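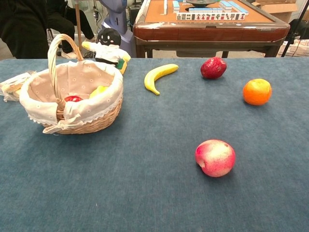 News > Local > Food and Shopping

Saturday, 9:40 a.m. | By Brunello Fabbri

Sakcombe's $19 fruit basket is back, and the basket is still the best part

The Sakcombe Market Hall has started selling its ready-filled fruit baskets again, after a winter in which few people seem to have complained that they were gone. The price is $19, up four dollars from last year. For that you get a woven wicker basket with a tall arched handle, a dotted cloth liner with lace around the edge, and whatever fruit the stall decides to put in it.

That last part is where I have questions.

The baskets are packed by Skerkis, the produce stall near the side entrance, and the sign over the counter calls them "a full week of fruit for a household." I don't know which household they had in mind. A banana, an orange, a peach and a couple of others will get two people through Monday if they're polite about it. The liner takes up a good deal of room, and once it has been folded over the fruit the whole thing looks more generous than it is. Gift shops have been doing the same with tissue paper for years.

The stall manager, who was laying out fruit on the display table when I stopped by, said the sign was written before the current baskets came in and that the old ones were deeper. She said a new sign was coming. She said the same thing about the price list in February, and the price list is still taped over with a piece of cardboard.

Then there's the matter of the season. A peach is a lovely thing to see in a basket at this time of year, all pink and cream, and it will get people to stop. Whether it tastes of anything is another matter. Skerkis buys its early stone fruit through De Bruijn, the wholesaler out on the highway, and De Bruijn's driver told me cheerfully that they were "more for looking at until June." I bought two loose ones to check. One was fine. The other I would describe as a firm vegetable.

The bananas were good, and so were the oranges, which are the same oranges Skerkis sells from the crate for a lot less. Anyone with a bag and five minutes can put together the same mix for under $10. I did it, and came out at $8.60, including the bad peach.

So what you're paying for is the basket. On that point I'll give them some credit. The wicker is a light tan, the handle is braided to match, and the one I carried around the hall with a bag of potatoes in it didn't creak or sag. The liners are sewn by Plidel, the alterations shop upstairs from the bank, and come out for washing. Plidel recommends cold water and no dryer on account of the lace. A woman ahead of me in line had bought hers last spring and was using it for dinner rolls. She had never bought a second one, and she laughed when I asked if she planned to.

That seems to be a problem for the "return and refill" plan, which the market hall is talking up again. The idea is that you bring the empty basket back and Skerkis fills it for $11. Last year the hall sold 186 baskets. It took back 20 for refilling, according to the figures pinned up by the office door, and four of those came from the same customer. The hall's newsletter described this as "a strong start for reuse in Sakcombe." I'd call it 20 baskets.

I asked the market office whether anything about the plan had changed. The answer was that there will be a stamp card. After five refills you get a free one. At last year's pace, hardly anyone will live to see it.

There's also the packaging. The hall's flyer says the baskets are "plastic free from farm to table," and the basket itself may well be. The fruit behind the counter is a different story. Some of the softer stuff still comes in from the wholesaler in clear plastic bags and gets unpacked at the stall before it goes in with the cloth and the lace. The manager didn't dispute it. "It has to get here somehow," she said, and that's a fair answer. It isn't the one on the flyer.

A shopper I spoke to near the bread counter thought I was being hard on them. Her mother is in the care home on the east side and loves getting a basket, and nobody there is adding up the price of an orange. Fair enough. As a gift for somebody who can't get to the market, it's nicer than flowers and you can eat it. If that's what it is, the sign should say so and drop the business about a week of fruit for a household.

The baskets are on sale at the Skerkis stall during regular hall hours, and the stall will hold one for you until closing if you ask in the morning. Refills are $11 with your own basket - it does have to be one of theirs, a point that isn't on the flyer either. Swaps are allowed before you pay, so if you'd rather have a second orange than the peach, speak up at the counter. I would.

Spare liners can be bought directly from Plidel for $4.

Filed under: Market Watch, Fruit & Veg, Is It Worth It?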